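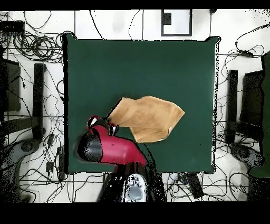 Vol. 7, p. 228

Dust cloth

A dust cloth (also duster, dusting cloth or, in older household books, dust rag) is a piece of soft fabric used for wiping loose dirt from furniture, shelves, ornaments and other surfaces on which people would prefer not to see it. It is among the cheapest tools in the house and among the least looked after. In normal use it spends a few minutes a week moving across a tabletop and the rest of its time lying on one, usually in a heap.

Name

"Duster" is the usual word in Britain, where it also means a person who dusts, though the cloth is easier to find. "Dust sheet" is a different article altogether: it is large, it is laid over furniture before painting, and it is meant to get dirty, a distinction often learned by people who have fetched the wrong one. A tea towel is not a dust cloth, but becomes one on the day somebody uses it as such, and is not readmitted to the kitchen.

Materials

Most household dust cloths are made of cotton, either woven plain or brushed on one or both sides to raise a nap. The nap holds dust between its fibres until the cloth is shaken. Brushed cotton dusters are traditionally dyed yellow, a colour which runs freely in the wash and has converted many white shirts. Undyed cloths in beige, tan and light brown are also common. They have the advantage of not running and the disadvantage of looking much the same clean as dirty.

Microfibre cloths are made from very fine synthetic threads and pick up dust well without polish. They should be washed without fabric softener, which coats the threads and leaves a cloth that pushes dust politely from one end of the shelf to the other. Wool and lambswool are used for dusters on sticks. Old vests, pillowcases and pyjama legs have supplied a large part of the world's dust cloths and cost nothing, apart from the occasional button dragged across the varnish.

Size and folding

Shop-bought cloths are commonly square. The Mitgate pattern, sold through hardware shops, measures 400 mm along each side and is folded twice to give a pad of 200 mm, a size that suits most hands. Folding gives several clean faces, to be used one after another. Manuals agree on this point almost without exception. In practice the cloth is generally bunched up, used on whichever side comes first, and put down as it was.

A cloth left bunched takes on an irregular outline, with a corner pointing one way and a flap hanging another, and will keep its creases until it is washed or pressed. Ironing a duster is possible. The Lilldale Household Companion recommends it, but the Companion also recommends ironing socks.

Use

Dusting is done from the top of a room downwards. Objects are lifted and wiped beneath; going round them is quicker and leaves a neat record of where each one stands. The cloth is drawn towards the user in slow, overlapping strokes and gathered at the edge so that the dust is carried away. Flicking, much favoured on the stage, returns the dust to the air, from which it comes down again by evening.

Smooth surfaces such as glass and varnished wood can be wiped in any direction. Felt and baize, often dark green and found on card tables and desk tops, are better brushed along the nap. A dry cotton cloth tends to leave lint on them, and a damp one may leave a mark that outlasts the owner's interest in cards.

Polish goes on the cloth first and then on the furniture. Cloths used with oil-based finishes must be spread flat to dry outdoors before disposal. Those soaked in linseed oil can heat up and catch fire when left in a heap, the one respect in which a duster may be called dangerous.

Washing and storage

Cotton dusters are shaken outside, with some attention to the wind, and washed warm with like colours. The Beltrán cloth, a heavier twill, needs a first wash on its own. The Grirko cloth is labelled as never needing to be washed, a claim best read as applying to the first week.

Storage is under the sink, with the shoe brushes and the vase.

See also: Chamois leather; Feather duster; Floorcloth; Tea towel

Last revised 1/16/23

Search entries Go

Shares 7 Comments 0

Contact the editors | Copyright Lilldale Household Encyclopedia | Back to top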